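Une pince, un club et beaucoup de thé

5 juillet 2025
Par Soledad Cáceres

Je suis arrivée au club Skisel avec une idée très précise de ce que j'allais trouver : des tournevis partout, une odeur de soudure, des ados en train de courir derrière un engin à roulettes. Eh bien, des tournevis, je n'en ai pas vu un seul de la soirée ! Au club, cette saison, on programme en simulation, et le matériel le plus malmené de la pièce est sans conteste la bouilloire.

C'est Zarmeena Chaudhry qui m'ouvre. Elle encadre l'atelier depuis deux ans, elle parle vite, elle mange des clémentines sans s'arrêter et elle a l'art de vous asseoir devant un écran avant que vous ayez retiré votre manteau (enfin, ma veste, il faisait déjà chaud). « Tu vas piloter Wiro, me dit-elle. Tout le monde commence par Wiro. » Wiro, c'est le petit nom du bras virtuel. L'autre programme de la maison s'appelle Menen, il s'occupe de juger les essais, et il a la réputation d'être sans pitié.

L'objectif de l'année, c'est la coupe Gatti, en décembre. Les équipes envoient leur code, les organisateurs le font tourner dans des pièces que les élèves n'ont jamais vues, et le bras doit attraper ce qu'on lui demande puis le reposer au bon endroit. Dit comme ça, on dirait un jeu d'enfant. J'ai mis la moitié de la soirée à comprendre où se trouvait le haut.

Il faut dire qu'on regarde tout depuis le bras. On avance, la pièce bascule, on tourne un peu et voilà que les murs partent de travers. Les élèves, eux, lisent ça comme je lis mon journal. « Regarde tes doigts », me répétait mon voisin, seize ans et une patience d'ange. Les doigts, ce sont ces deux lames grises qui penchent l'une vers l'autre, et j'ai fini par m'y accrocher du regard comme à la ligne d'horizon sur un bateau.

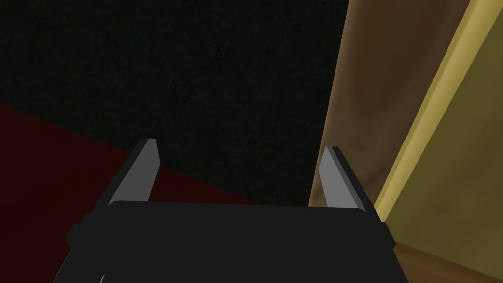
Le carnet des ratages

Au club, chaque essai manqué se note à la main dans un grand cahier à spirale. J'ai pu le feuilleter et je crois que c'est ce que j'ai préféré de ma visite. Il en est au numéro 211, et certaines pages valent un roman : « fermé trop tôt », « fermé trop tard », « fermé sur rien du tout, très fier quand même ». Le mien porte la mention « a boudé le mur », et je ne conteste pas.

Zarmeena tient beaucoup à ce cahier. Elle pourrait laisser Menen tout enregistrer — il le fait d'ailleurs très bien — mais elle trouve que les élèves réfléchissent mieux quand ils doivent trouver leurs mots. Ils travaillent par groupes de quatre, et le stylo change de main à chaque séance. Certains râlent, bien sûr. Celui qui râlait le plus ce soir-là a tout de même rempli une page entière, avec un schéma et deux flèches, pour expliquer pourquoi son approche par la gauche ne donnait rien.

Je leur ai demandé s'ils n'avaient pas envie d'un vrai bras, en métal, à poser sur la table. Grand débat ! Les uns en rêvent, les autres n'y tiennent pas tant que ça, parce qu'avec la simulation on recommence tout de suite et on peut même travailler chez soi en pyjama. Zarmeena, elle, épluchait une clémentine et les laissait se chamailler. Moi, j'ai repris du thé et j'ai redemandé un tour sur Wiro.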